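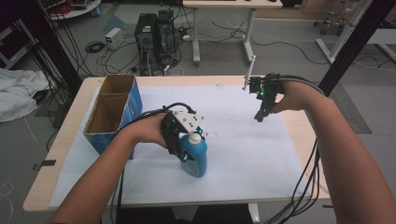
Two hand-held grippers, one bottle, one divided box. Most of the argument is in here somewhere.

The demo count is the wrong number

Everyone in this corner of robot learning reports the same figure first. How many demonstrations. It goes in the abstract, it goes on the slide, people at the back of the room write it down. Ours was 405 and I've been asked about it more than anything else we did last year. I'd like to argue it's close to useless, and that we should stop leading with it.

Quick background for the folks outside manipulation. You don't need a robot to collect training data anymore. You hold a pair of grippers in your own hands, do the task, log where the grippers went and what the cameras saw, and train a policy on that. Then you put the policy on arms. It's cheap and it's fast. A person who has never touched a robot can be productive by lunch. I like the method a lot. This is not a piece against it.

What bothers me is what we count.

Our task at Lidgate was packing. Bottles off a table and into a cardboard box with a partition in it. Dull on purpose. The first policy trained on the full 405 and it did fine on the bench where the data came from, and fell apart when Noemi Bellamy turned the box by a hand's width. Not a new box. Same box, turned. It would carry the bottle to where the compartment used to be and let go.

So the obvious move, collect more. That's what the literature more or less tells you to do and it's what our sponsor wanted to hear, because more is easy to budget for. Dale Sandhu argued for the other thing. Throw most of it out. Keep 50, chosen so that no two had the box in the same pose or the bottle started in the same patch of table. He picked them in one long afternoon with a spreadsheet and a bad mood.

The 50 beat the 405 with the box turned. Not by a hair either. On the original bench they were a little worse, and I want to say that plainly because the talk version of this story always leaves it out.

Is that a suprise? It shouldn't be. Anyone who has done the collecting knows what happens to you in the second hour. You stop reaching for the bottle and start doing a groove. Same approach angle, same height, same small pause before closing the fingers. Your wrist finds the cheap path and stays there. You log eighty clean demos and you've really logged one demo eighty times, with noise. The count climbs. Feels like progress. The files are all good files.

And nothing in how we report results punishes this. A paper with 405 in the abstract looks more serious than a paper with 50. A reviewer on our Haugen submission asked, I'm paraphrasing, whether the small set was a limitation of resources. No. It was the finding!

I should deal with the counter-argument, which is a decent one. It goes: fine, your 405 were redundant, but at real scale redundancy washes out, so just collect enough and diversity takes care of itself. Petow is the project people point to. Many sites, many hands, nobody curating very hard, and the policies hold up better than ours did. True. But look at what scale bought them there. Different rooms. Different tables, different heights of person, different habits. They got variety by shipping the grippers around, and then everyone quoted the total as if the total did it. I'd bet a lot of coffee that you could cut that set hard and lose very little, provided you cut inside the sites and kept all the sites. I haven't run it. Someone with the compute should.

The second counter is about hands. Two hands in particular. Bimanual data is messy, the argument goes, so you need volume just to cover the ways the hands can be relative to each other. I used to believe this. Then I went through our recordings and looked at what the off hand was doing while the other one had the bottle. Mostly nothing. Parked open somewhere over the table, waiting. That's natural, it's what people do. But the policy learns the parking spot like it's part of the job, and if the idle arm starts somewhere else on the day it spends its first moments drifting home. We'd never asked collectors to vary where the free hand rests. Why would you think to? It isn't the task.

That one instruction cost us zero extra demos. We recollected with it in December and the drift mostly went. I can't give you a clean ablation because we changed the lighting in the same week, which was dumb, and which I'd reject somebody else's paper for.

What I'd like to see reported instead. Start poses, plotted, for every object and both grippers. One figure, takes ten minutes to make. How many collectors, and how many demos per sitting, as sittings are where the groove sets in. And a curve: performance with the set cut down, cut at random versus cut for coverage. If the two lines sit on top of each other then fine, your data was varied to begin with and I'll shut up. If they split, we've all learned something the headline figure was hiding.

We capped sittings after this. Change collector, move the box, move the table stuff, go again. Throughput dropped and the daily number on the whiteboard looked terrible, and I got a note from above about the whiteboard. I took the number down. Start-pose plot is up there now, which is harder to be smug about since it mostly shows you the holes.

I don't want to oversell this. It's a packing task with one kind of box. We evaluated on 2 benches, both ours, 7 box poses on each, and the Brarnthorpe group who tried our trimmed set on their own arms got a smaller gap than we did. Still a gap, still the right direction, but smaller, and their gripper fingers are softer so who knows. It's possible the coverage effect shrinks a lot with a better vision backbone. It's possible Dale is just unusually good at picking 50 things from a list. He says he isn't. We tried an automatic version of his selection, nothing fancy, farthest-point on the start poses, and it got most of the way to him.

Most of the way, with no human taste in it at all, from a script Noemi wrote before her train. If a script that small can beat eight times the data then the field's favorite number needs to come out of the abstract. Put it in the appendix with the batch size. I'll be asking for the start-pose plot in every review I write from now on, so if you get that comment, sorry, thats probably me.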